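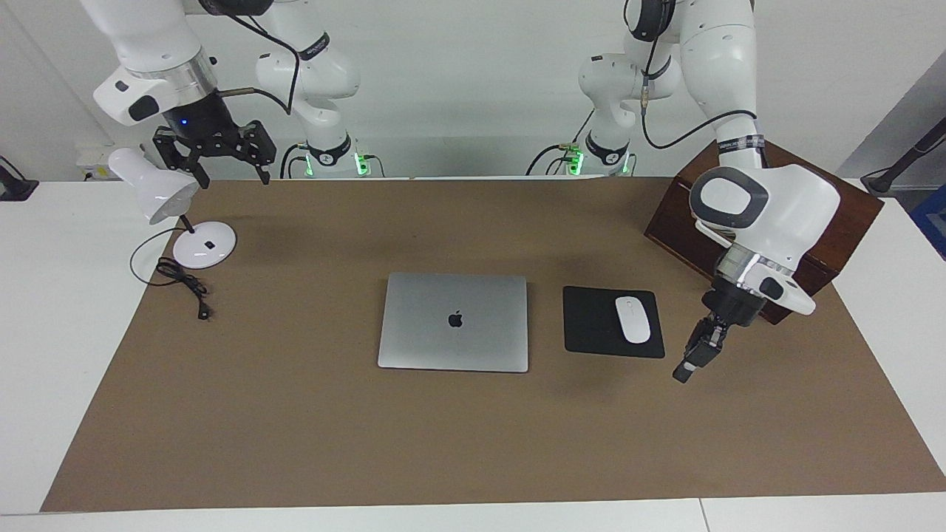 Clearing a Desk: What to Leave to a Machine and What to Do Yourself

Posted 21/03/2026 in Home Office Tips

Readers keep asking whether a robot can tidy a desk yet. The short answer is partly. A pair of arms can pick up a mouse and set it on its pad if both are in plain sight. Cords, paper and anything thin are still hard going.

By chore:

Closed laptop. Flat, smooth and wide, with little to grab. Two arms can push it or squeeze it from the sides. By hand it takes two seconds. Shut the lid first either way.

Mouse and pad. The mouse is a fair job for a gripper. The pad is not, as it lies too flat to get a finger under. Let the edge hang over the front of the desk a little.

Desk lamp. Lift it by the base or low on the stem, never by the shade. Unplug it and coil the cord loosely before you move it. A loose cord is where most machines give up.

Wooden box. Good for small things that have no other home. Keep it at the back, and open it yourself if the lid is tight.

Paper cover. Brown wrapping paper protects a white top from scratches and glue. Tape down the corners, or it will slide along with whatever is being pushed.

Dusting. Still a hand job. Use a dry cloth on the lamp shade and a barely damp one on the table.

Cost is the other question. The Derer arm kit was listed at $2429 in June, and the Florkus was $2178, both without a table mount. For one desk, a cloth and a box will do the job.

Next: sorting a drawer of chargers.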